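Good Habits at the Pushing Table: Gallery

Posted May 18, 2024

Welcome to the Uten bench gallery! We spend a lot of time writing rules for our robot work at Jalholm, and it's so much nicer to show the bench than to hand someone another checklist (though we do have one, and it runs to 5 pages). Most of these habits come from the Plindum sessions, where we logged 2624 pushes and learned plenty about what makes a run worth keeping.

Our favorite rule is also the plainest: write down the start layout before the arm moves. Every block, by color and shape, and which ones are touching. Two groups a hand apart can turn into one big pile in a hurry, and then good luck remembering how it began!
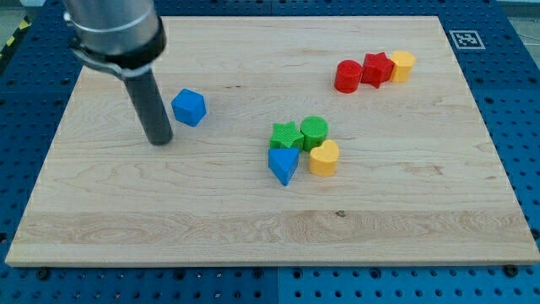

The second rule is about speed. Set the limit first, read it back out loud, and only then hand control to the program. We threw out 352 pushes last October over a limit that was never written down, and that hurt.

Rule three: hands stay outside the tape while the arm has power. Yes, even for a block that's only a little bit crooked. Stop the arm, fix the block, start a new log entry.

More from the Nina bench soon, with 4 new layouts to try!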